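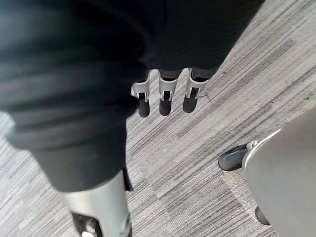 Bernine leather sofa: my long-winded review
Posted 2018-09-25

So I finally bought a grown-up sofa. I've been sitting on hand-me-downs since college (the last one was a brown plaid sleeper with a bar that got you right in the kidneys), and this summer I decided enough was enough and went shopping for real. I sat on pretty much everything in the Orov showroom, went home, thought about it, went back and sat on everything again. The one I kept drifting back to was the Bernine, in cream leather, and that's the one that's in my living room now.

Yes, cream. Yes, my mother had opinions.

Let me start with comfort because that's what I'd want to know. It's squishy on top and firm underneath, if that makes sense. You sink in a little and then it holds you. The seat is made up of these plump padded sections with deep creases between them, and I was worried I'd feel every crease when I lay down for a nap. I don't! I do lose things in them, though. So far I've fished out a bobby pin, two pen caps and a very old almond, and I need to get in there with the skinny vacuum attachment more often than I'd like to admit.

The armrests are my favorite part. They're wide and rounded and flat enough on top that I can rest my elbow there with a book for a whole evening, and they're soft enough to use as a headrest if you're shorter than five foot six or so. Taller people in my house complain that their feet hang off. Not my problem.

The leather has a little bit of gloss to it. I'd have liked it more matte, and it squeaks when you slide across it in shorts, but it wipes clean with a damp cloth and I've gotten used to the sound. The seams have stayed neat too. My old couch had threads poking out within a month, so I check these more than a normal person would.

Now, pillows. Plain cream leather on its own looked kind of like a dentist's waiting room to me, so I went straight out and got some color. I ended up with teal-blue ones from Woltance, plus a gray-taupe one to calm things down a bit. I went back and forth on mustard for ages and I'm so glad I didn't do it. The teal really wakes up the leather and it looks great next to my gray striped carpet.

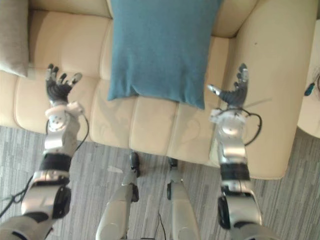 The teal pillow on the cream leather. I'm still in love with this color.

One gripe: fabric pillows slide on leather. You fluff them, arrange them nicely against the back, go make coffee, and they've slumped down onto the seat by the time you're back. I tried one of those grippy mats they sell for under rugs, cut down to size and tucked behind, and it helped some, but you could see the edge of it and it drove me nuts. I've made my peace with slumping.

Delivery was fine but not wonderful. They gave me a window that ate up my entire morning and then showed up at the tail end of it. The legs were in a bag zipped inside the lining underneath, which I only found out after tearing through all the cardboard twice. Please read the sheet taped to the bottom before you panic! Getting it through my front door took 3 people and some language.

A few words on what's around it, since people always ask me for the whole setup. Next to the arm I have the Chow side table, the small round one with the white marble-pattern top. It's just the right size for a drink and a snack, or in my case the two-tier wire fruit basket that used to hog my kitchen counter. I eat so many more apples now that they're within arm's reach of the TV, it's a little ridiculous. Behind that there's an arc floor lamp with a thin black pole, which gives me light to read by without needing any more table space. The cord annoys me and I keep meaning to get some clips for it.

The table was the cheap part of all this and I'd buy it again tomorrow. The one thing I'd say is don't crowd it. With the basket on there, a big cushion leaning over from the sofa will take up whatever space you had left. 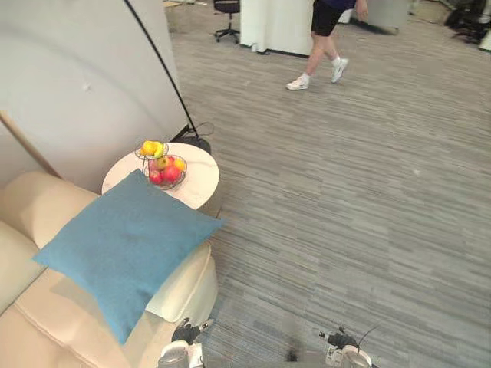
Bookwormy left a comment on my first sofa post saying the cream shows denim dye on the front edge after one winter, so she keeps a throw over her usual spot and uses a leather cleaner every October. I hadn't even thought about jeans, so I've ordered a cleaner and I'll try it on the back first where it won't show.

As for price, the Bernine was a stretch for me. I had 300 dollars knocked off because I said yes to the floor color that day, and without that I would probably have kept looking. It's a lot of sofa for a small room, so do tape it out on your carpet before you order. I used painter's tape and walked around the outline for a weekend.

I'm giving it 4 out of 5. The missing point is for the squeak and for that delivery window. If you've got the matching armchair, tell me in the comments how the seat compares, and whether your pillows slide off that one too.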